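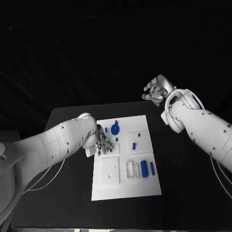
Unit 5: Working with Small Parts on a Dark Surface

Ristdale Workshop Skills, handout 2

A dark table gives good contrast with a light plate. A small blue part on a small white plate is easy to find again, even with a black curtain behind the table.

Before you start
- Clear the table and wipe it down.
- Use one plate for each kind of part.
- Run cables along the tabletop, away from the plates.

Picking up
Come down from above and pinch lightly. Small parts slide – steady the plate if you need to.

Reading for Sunday: Kyei notes, page 34.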